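Drutetti Maple Work Board
Item 3149 | Kornmont

Kornmont sells this as a board for "everything on the bench." We doubt that. It's a decent flat surface for sorting, gluing and small parts, and the price of $198 is steep for that. The oil finish is extra.

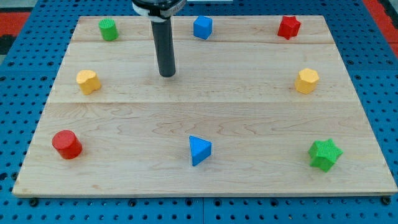
Grain varies from board to board, and Kornmont won't let you pick. Expect pale wood with visible seams between the planks; the wide front one has most of the swirls. Small plastic shapes, such as the yellow heart and red star, show up well against it.

Returns: unused boards only.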